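Cellow Reusable Cup Service - Frequently Asked Questions

Cup types

What cups do you supply?
Two types, both plastic. The clear cup is transparent with a rolled rim and a band of moulded ridges around the wall. The frosted cup is translucent, with fainter ridges. Both taper towards the base and both nest.

Which one should I order?
Clear cups suit water, juice and anything where the colour of the drink matters. Frosted cups hide fine scratches and stay presentable for longer. Most venues in Clistden take a mix.

What are the ridges for?
They stiffen the wall and give a better grip when the outside is damp. They also keep nested cups from locking together.

Ordering and delivery

What is the minimum order?
80 cups. Larger orders go out in crates of 400.

Where do you deliver?
Clistden, Tanasarn and the Brestavach side of the river. Orders placed before 2 pm leave the depot the next working day.

Can I keep the cups over the winter break?
Yes. Long hires run to the end of February at the standard rate. Let us know before the original return time passes, or the late fee is applied automatically.

Washing

Can the cups go in a dishwasher?
Hired cups come back to us unwashed - just tip out the dregs. Purchased cups can go on the top rack at up to 60 degrees. Do not use a heated drying cycle. It softens the rim and the cup will no longer sit flat.

Can I use a scourer?
No. Use a soft cloth or a bottle brush. Scratches on clear cups do not polish out.

Why are my clear cups cloudy?
Usually hard water scale. Soak them in one part white vinegar to four parts warm water, then rinse. If the haze is still there, it is surface wear and the cup should be retired.

Storage and handling

How should cups be stored on a bench or table?
Upside down, rim on a clean, dry surface. The rim is the widest part of the cup, so it is more stable this way and dust stays out.

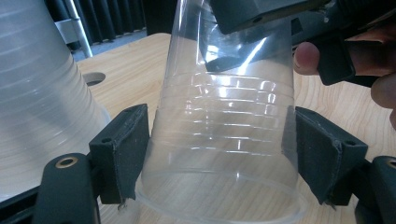 Leave a small gap between cups until they are fully dry. Cups stood rim down on a sealed surface trap moisture, so use a rack or a slatted shelf for the first few hours after washing.

How high can I stack them?
No more than 17 cups to a nested stack. Taller stacks lean, and the lower cups become hard to separate. Do not nest clear cups inside frosted ones.

Two cups are stuck together. What now?
Stand the outer cup in warm water, put cold water in the inner one, wait a minute and twist gently. Do not lever them apart at the rim.

What do you charge for a cracked cup?
Replacement cost, as listed on your hire sheet. Return the pieces with the crate so they can be recycled.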